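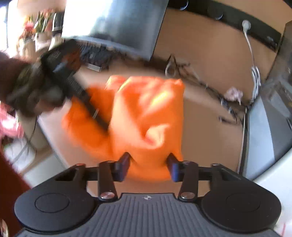

A reader wrote to us last month that she never wipes the floor behind her cables, that the vacuum cleaner takes what it can take, and that the rest is between her and the wall. Many people clean in this way, and I did the same for years. But dust near the wall does not stay near the wall. When a door opens it travels back to the middle of the room, and then one has the feeling that the cleaning was for nothing.

March 2024 – by Drinlow Home Notes
Filed under: Floors & Corners, How we do it

How to clean the edge of a wooden floor where the cables lie

This method is for a wooden floor with a normal finish, in a place where there is an outlet, some cables, small dirt and perhaps a mirror that leans against the wall. For a floor with oil or wax, please read first what the maker of the floor recommends, because water can leave spots on it.

What you need

A soft cloth for the floor. I like a strong color, orange for example, so that I see it when I forget it somewhere.
Three more cloths, so you have four in total. One is for damp wiping, one for drying, one for the mirror.
A vacuum cleaner with a narrow nozzle, or a hand brush and a dustpan.
A small bowl with 100 ml of lukewarm water and one drop of dish soap. More water is not necessary for one wall.
A few cable ties of the kind that can be opened again. I use the ones from Catis, but a piece of string is also fine.

For one wall of a living room I plan 40 minutes. The second time it goes faster.

1. Look at the cables first

Switch off the devices and pull out the plugs that you can pull out. Hold the plug and not the cable. If one device must stay on, a router for example, leave it plugged in and keep every damp cloth away from that side of the wall.

Follow each cable with your fingers from one end to the other. Thin dark cables like to make a knot with each other, and it is easier to open the knot with loose ends than with force. When they are separate, lay them over a chair. In January I found two chargers in this way whose devices we do not own any longer.

2. Move the mirror safely

A big mirror that leans against the wall should not be lifted by one person. Ask somebody to hold the top while you hold the bottom, and put it down on a folded blanket. If you are alone, leave it where it is and clean only up to its lower edge. Please don't try to push the cloth under the frame, the mirror can begin to slide.

3. Take away the dry dirt

Always begin dry. Crumbs and small sand make scratches if you rub them with a cloth. Go along the baseboard with the narrow nozzle, then over the floor, in the direction of the boards. Small flat things that lie on the floor I collect by hand before I start, and put them in a box to sort later.

After this, take the first cloth, dry, and bunch it loosely in the hand. A loose cloth with many folds catches more dust than a flat one. Pull it toward you in long strokes and shake it outside when it is full.

4. Wipe damp

Dip the second cloth in the bowl and wring it very well. It should feel cool, but no drop may fall when you press it. Wipe pieces of the floor that you can reach without stretching, and dry each piece with the third cloth before you continue. I stay 35 cm away from any outlet with the damp cloth and do the last part dry.

The top of the baseboard comes after the floor in many guides. I do it before, as the dust falls down.

5. Put the cables back

Wipe every cable once with a dry cloth. Make a loose loop with the part that is too long and close it with a tie – not tight, a cable does not like sharp bends. A cable that hangs from the outlet to the floor should have a bit of slack, so that it does not pull on the plug.

If you have a cable box, you can use it here. The Bjarnason box is quite deep and does not fit behind our sofa, the smaller Ero fits.

6. The cloths

Wash them warm, without fabric softener. With softener they push the dust in front of them the next time. A new colored cloth should be washed alone once, especially orange and red, before it comes on a light floor with water.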